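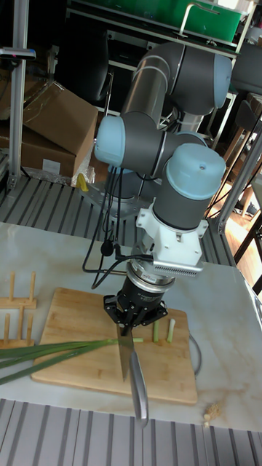

*A kitchen knife with a broad steel blade, on a bamboo cutting board.*

# Forty minutes with a knife grinder

By Matvii Zhuravel
Tue 27 October

Waltraud Thiele rents the back half of a former shoe repair shop on the market square in Gramaveck. The front half sells curtains. Customers walk past the curtain rolls, go through a door with a bell on it and put their knives on the counter, usually wrapped in a dish towel. She would prefer newspaper.

"A towel slips off," she says. "Newspaper with tape stays where you put it. I have a sign up about it, and I've had it up for years."

Thiele took over the shop from a man named Kushnir, and the name is still painted over the door. Most people in town call her Mrs. Kushnir. She corrected them for the first year and then gave up. She had been doing the books for a furniture company until then and had brought her own knives to him since she moved here. When he told her he was closing, she asked how long it would take to learn.

"He said two years if I came in on Saturdays, and six months if I came in every day. I had some savings, so I came in every day. It took longer than six months."

He started her on garden shears, which are hard to ruin. After that came scissors for the school, then cheap paring knives he bought by the box at estate sales. She was not allowed to touch a customer's chef's knife until the following July. The first one she did belonged to a dentist, and she remembers that she set the edge too thin and it chipped within a week. Kushnir made her call the dentist herself.

"I offered to do it again for free. He brought it back along with four others, so it came out all right."

## What comes in

The bulk of the work is home kitchen knives. There are also hairdressers' scissors, which she does on a separate machine in the mornings when the light from the yard is good, and a few restaurant accounts. She keeps every job in a ledger with the customer's name, the kind of blade and what was wrong with it. Last month there were 172 entries. The month before the holidays is always higher, and January is slow.

I asked what was usually wrong.

"The dishwasher," she said. "Then glass cutting boards. Then the drawer. People throw a good knife in a drawer with the can opener and the potato masher, and every time they pull the drawer open it all slides forward."

She does not lecture people about it at the counter. She used to hand out a printed sheet and found most of them in the trash can by the curtain shop's front door. Now she answers if someone asks.

The condition of a knife tells her how a person cooks, up to a point. A blade that is worn in the last inch near the handle belongs to someone who chops hard things close in. A blade with a flat worn into the middle has usually been through one of the pull-through sharpeners that sell for the price of a sandwich. Those take her the longest to fix. The whole edge has to be brought back to a curve, and some metal is lost doing it.

"I tell them before I start. Your knife is going to be a little smaller when you get it back. Most of them don't mind, but you have to say it."

She also sees a lot of heavy blades now, more than Kushnir ever did. Ten years ago a cleaver in Gramaveck meant a butcher. Today people buy the wide thin kind and use it for everything, and they bring it in asking whether it can be made to go through bones as well. It can't, or not for long. The wide vegetable cleavers are ground thin behind the edge, and that is why they cut so cleanly. Hit a chicken leg with one and a piece comes out of it.

"I had a man who did that three times," Thiele says. "The third time I sold him an old bone cleaver I had on the shelf. He has both now. He hasn't been back except to get the thin one touched up."
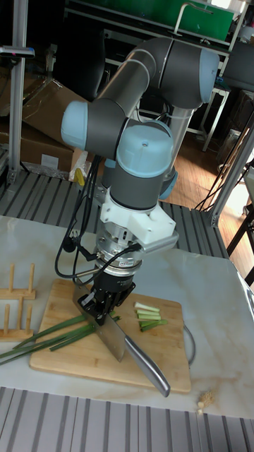
Her own kitchen has three knives in it. One is a chef's knife that was her mother's. One is a small paring knife with a plastic handle that she bought at a gas station on vacation and has never found a reason to replace. The third is for bread. She has been given others over the years, mostly by customers who were moving away, and she sharpens them up and passes them on.

## Stones and machines

The shop has a water-cooled wheel for rough work, a belt machine she doesn't like, and a wooden rack of flat stones beside the sink. The wheel was Kushnir's and was already old when he bought it. It needed a new motor mount in the spring, and for two weeks she did everything by hand.

For an ordinary kitchen knife that is dull but not damaged, she starts on a 400 grit stone and spends most of her time there. She says people who take it up at home tend to buy the finest stone in the store and wonder why nothing happens.

"They polish a dull knife. It looks very nice. You have to do the coarse work first and you have to finish doing it. You go along one side until you can feel a little wire of metal on the other side, the whole length, heel to tip. If there's an inch where you can't feel it, you aren't done with that inch."

After that she turns the knife over and does the same again, then moves to a finer stone for a few passes and finishes on leather. For a customer who cuts mostly tomatoes and bread she stops earlier, since a slightly rough edge bites into the skin better. For a customer who cuts fish she goes on longer. She asks everyone what they cut, and she writes that in the ledger too.

Rust she handles with a paste called Nitosine, which comes in a tin and smells like shoe polish. She puts it on with a cork. Deep pitting she leaves alone unless it reaches the edge. Handles she will re-rivet if the wood is sound, but she doesn't make new ones. Those she sends to a woodworker two towns over, and they take as long as they take.

I asked whether she could teach me to do one knife while I was there. She took a paring knife out of the practice box, set it in my hand and put two coins under the spine to show me the angle. I held it for perhaps four strokes before it drifted. She moved my wrist back. It drifted again.

"Everybody does that," she said. "You lock your elbow and then the wrist does whatever it wants. Stand closer to the bench."

Standing closer helped. After a quarter of an hour the knife cut paper on one half of its length and tore it on the other. She finished it in less than a minute and dropped it back in the box.

## The restaurants

Restaurant work pays less for each knife and comes in regularly, and she says that is worth something in January. Her biggest account is Botine, the bistro by the bus station, which sends a crate every second Monday. The cooks there own their own knives, but the house knives are shared, and it shows.

"A shared knife gets used to open boxes," Thiele says. "I find tape glue on them. I've found paint."

She tried a rental plan for a while. The restaurant would pay a flat fee, she would supply two sets of plain knives, and she would swap the dull ones for the sharp ones on a fixed day. It is a common arrangement in bigger cities. In Gramaveck it lasted one summer. Knives went missing, some came back with the tips broken off, and the driving took up most of the profit. She still has what is left of those sets, in a bin under the bench, with colored tape around the handles.

What she kept from that summer was the Monday crate, and a habit of looking at what the knives are cutting on. A plastic board that has gone hard and gray will take an edge down faster than a soft one. Bamboo is popular now. It is harder on an edge than most maple, in her experience, though she wouldn't tell anyone to throw a bamboo board out over it.

"It's a board. It's fine. Wash it, dry it standing up, and come see me a little sooner."

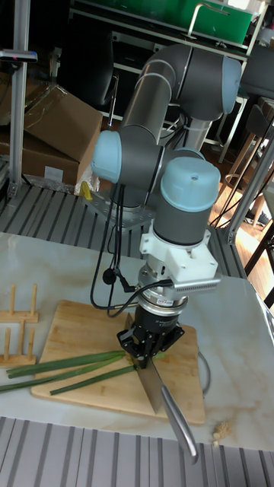
## Who comes after

Thiele doesn't have an apprentice. A young woman from the vocational school came for a few weeks last year and was good at scissors, but she had already signed on with a dental lab and the lab paid better. Thiele has asked the school to send someone else. In the meantime she has started an evening class in the back room, one Thursday a month, for people who want to look after their own knives. The places fill up fast. I asked whether it cost her business.

"A little. Some of them never come back, because they can do it themselves, and good for them. And some of them come to the class, go home, try it, and then I see the knife on my counter wrapped in a towel."

The lease on the shop runs for a few more years. The curtain store has asked whether she would ever want the front half, and she has said no each time. She would have to heat it. What she does want is a second sink, so that the stones can soak in one while she rinses in the other, and the plumber is supposed to come and look at the wall before the cold weather.

While we were talking the bell went, and a man came in with a pair of hedge shears and a bread knife. Thiele held the bread knife up to the window and ran her thumb lightly across the points.

"What do you cut with this one?" she asked him.

"Bread," he said. She wrote it down and told him to come back on Friday.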